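Gripper Trial FAQ: Cloltis and Amaral Fingers on the Table Task
Adton Robotics Lab, Monville
Last updated November 26, 2025

What are you comparing?
Two sets of fingers for our two-arm station, the Cloltis set and the Amaral set. Both fit the same parallel-link gripper body, so the arms, the wrist cameras and the controller stay the same for the whole trial.

Why a tabletop?
Most of our earlier tests used small blocks, and any finger does fine on those. A tabletop is wide and smooth, and if one side slips you find out quickly. It also takes both arms, one on each side, with a person across from them.

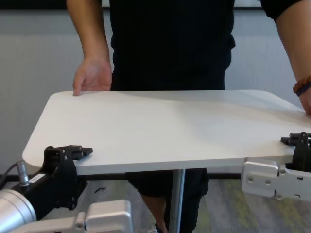

The operator keeps both hands near the board during setup and lets go only when the controller reports that both grippers are closed. Please don't skip this, even on a short run.

How many runs have you done?
302 so far with the Cloltis fingers and 86 with the Amaral fingers. The Amaral number is low - a shipment held us up in July. We won't publish success rates until the two counts are closer.

Where should the fingers meet the board?
On the side edges, with the pad flat against the edge. A pad that touches only at its tip tends to walk along the edge once the arm starts to move. Check both wrist views before you start.

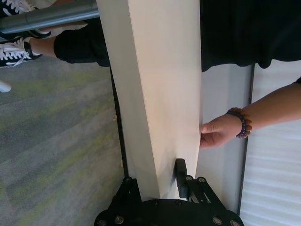

If the pad is at an angle, open the gripper, rotate the wrist and close again. Don't try to fix it by raising the grip force. That marks the board and puts extra load on the linkage screws.

Can I use the chest camera by itself?
For logging, yes. For judging contact, no. It gives a good view of the operator and the tabletop, but the finger pads are often hidden behind the gripper bodies.

Do the wrist videos need to be rotated?
No. Leave them as recorded. The review tool turns them for display, and files rotated by hand end up turned twice.
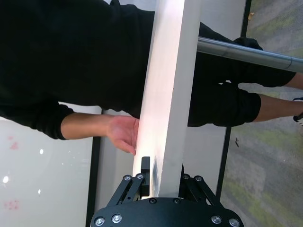 Name each file with the run number and the arm, left or right. Run 3457 is reserved for calibration, so please don't use it.

Who do I contact?
Selvaraj Nanayakkara for fingers and mounting, Lachlan Ogilvie for cameras and the controller.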